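To: field-partners list
Subject: Re: Repayment schedule for the grain mill group at Sampaio
Date: Wednesday, 4:12 p.m.

I have gone through the ledger copies from Sampaio and the proposal below. Comments follow the quoted text. Please reply to the list and not to me directly, as the Predinis office keeps its archive from list traffic.

> The mill group at Sampaio has asked to move from monthly to
> seasonal repayment. Their income comes mostly in the eight to ten
> weeks after harvest, and the monthly installments in the dry
> months are being paid out of household savings. There are 149
> member households. Two installments have been late, none missed.
>
> Proposal: replace the remaining 19 monthly installments with two
> larger payments per year, one after each harvest, until the
> balance is cleared. The interest rate stays where it is. The
> maintenance reserve would be paid in at the same time as the
> installments.
>
> Willmont would need to amend the loan agreement. We would like to
> have this settled before the March planning meeting, so that the
> group can set its milling fees for the season.
>
> One more item. The group wants to know whether the sewing
> cooperative can draw on the same reserve for machine parts.

On the change to seasonal installments: I support it. The ledger shows the mill running at low volume outside the harvest period, and the fee income in those months barely covers fuel and the operator's wage. A fixed monthly payment doesn't fit that pattern. We made the same change for the Likance storage project and the administration was lighter afterward, since there were fewer receipts to reconcile.

I have three reservations about the details.

First, the reserve. It should stay monthly, even if the amount is small. Belts and screens wear out with use, but bearings and seals also fail when the mill has been standing, and those repairs come up in the months when the proposal would put nothing into the account. At Likance the reserve was tied to the loan payments. When a motor failed between harvests the group had to borrow from a trader at a poor rate. The current reserve balance at Sampaio is 541 in account units, enough for a set of belts and one service visit. It would not cover a motor.

Second, the late clause. The present agreement counts a payment as late after ten days. With two payments a year, each one is a large share of the balance, and a late harvest could put the whole group in default on paper. I suggest a window of 45 days from the date the cooperative store opens for buying. The store posts that date on its board, so there is no argument over when the window starts.

Third, the records. The ledger has one column for fees received and one for cash banked, and the difference between them is not explained anywhere. I don't think there is anything wrong. The operator is probably buying fuel out of the cash box, as happens at most mills of this size. But if we go six months between installments, we will also go six months without a reason to look at the figures. A third column for cash spent, with receipt numbers, would close the gap. Please send a copy of the page at the end of each month, whether or not a payment is due.

On the sewing cooperative and the reserve: no. The reserve was built from milling fees and the mill agreement limits it to mill equipment. The cooperative has its own account, opened when the cloth stock was bought, and parts should come out of that. If the balance is too low, the cooperative can apply to Predinis for a small equipment advance. The form is one page and decisions are normally made within two weeks. 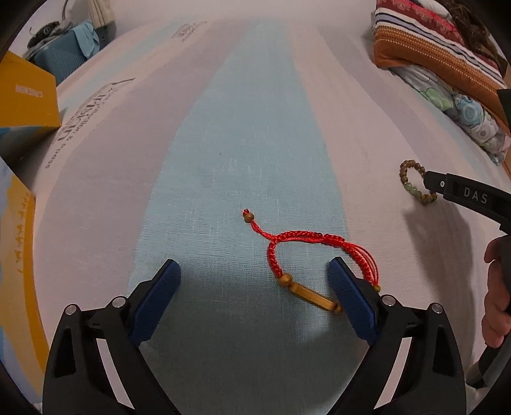 Steps before the planning meeting

1. Sampaio: hold a members' vote on the seasonal schedule and record the result in the minute book. A show of hands is enough under the group's rules, but the minutes need to state the number present.

2. Sampaio: send the ledger pages for the last full season, including any loose receipts. Photographs of the pages are fine if the figures can be read.

3. Willmont: draft the amendment with the 45-day window and a separate monthly reserve payment. Please leave the interest clause alone – any change there has to go back to the lender and will delay everything else.

4. Predinis: confirm that the bank will accept two standing dates per year. Their system did not allow it the last time I asked, and the payments had to be entered by hand.

5. All: check the remaining balance against your own copy. Mine was taken before the last installment cleared and may be one payment too high.

If the vote goes against the change, the current schedule continues and items 3 and 4 lapse. The extra ledger column should be added in either case.

I am at the Likance site until the end of the week and can read mail in the evenings only. Urgent questions about the amendment can go straight to the Willmont office.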